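Visit to the Anwood knitwear works
Mon 21 February

The Anwood works is at the end of the Wostine road, 13 miles out of town, and it opens to visitors one day a month in winter. The January date was full when I called. The tour costs nothing, but you have to give your shoe size in advance for the safety boots.

Gyula Nyitrai took us round. He has run the cutting room for years and talks mostly about cloth. The tour starts in the yarn store, where the cones are kept in the dark, and moves on to the knitting hall, which is too loud for questions. He saved those for the corridor afterward.

The cutting room was the best part. Panels for one style are cut in stacks, and each stack gets a ticket that stays with it until the collar is on. Nyitrai showed us a rejected collar next to a good one. The bad one leaned a little to the left once the zipper was closed. I would have bought it.

Sewing is split over two floors. Zippers go in upstairs, early, before the side seams are closed. A woman on the zipper line let us watch her do four in a row and did not look up. Pressing and folding are on the ground floor by the loading doors, and it is cold there. The folders work with the collar away from them, sleeves in first, then the hem up. We each got a try. Mine came out wider at the bottom.

The factory shop takes cards. Quarter-zips were 92 on the rail and 118 for the heavier ones, and there was a bin of seconds that had been picked over by the time we got there. Lunch is at Prurkanwood, across the parking lot, soup or a roll. Allow two hours for the tour and wear something warm under your jacket for the last part.

The next open day is not posted yet. Call the front desk and ask for the visitor list.
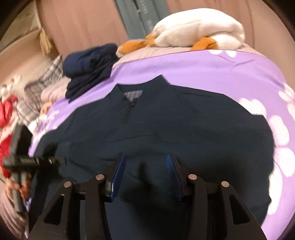 Navy quarter-zip with a striped lining inside the collar, spread out flat on a duvet.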